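A Sunday at the Drinmont thriller fair

I've been reading spy thrillers since I was far too young for them (blame my gran's bookcase), so when the Dristorport book fair announced a whole day of military and techno-thrillers at Drinmont Hall, I was on the early train before I'd properly woken up. Sun 15 March, drizzle, egg sandwich, very happy.

The first thing I did was get lost and end up at the Birketti stand, who do those chunky paperbacks with submarines on the front. I'd promised myself one book. I bought 3! One of them is 400 pages of people shouting in a bunker and I'm already past the halfway mark.
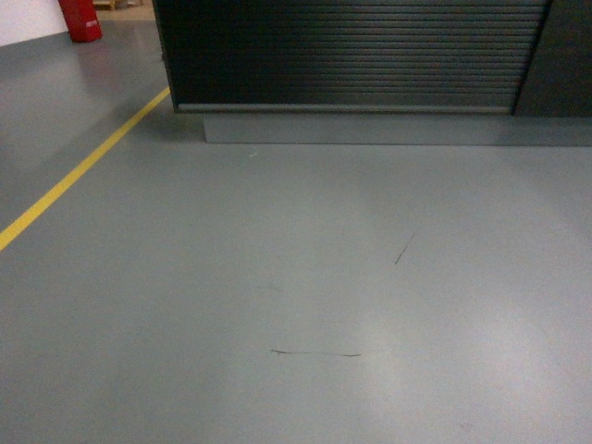
The mid-morning panel was all about making the hardware believable, and I loved it. One writer said she'd thrown out 50 pages because a reader in the navy told her the hatch opened the wrong way. Another reckoned you can make up any satellite you like as long as the coffee on board is bad. Lots of arguing after that about whether readers skip the missile bits (I do, sorry).

Kolev had the longest queue of the day, for signed copies of the new Arctic one. I was number 27 on the list and they sold out well before me, which stung a bit, but the girl on the till took my address and says more are coming in August.

Tea was dear, cake was good, and the last train back was packed with people reading.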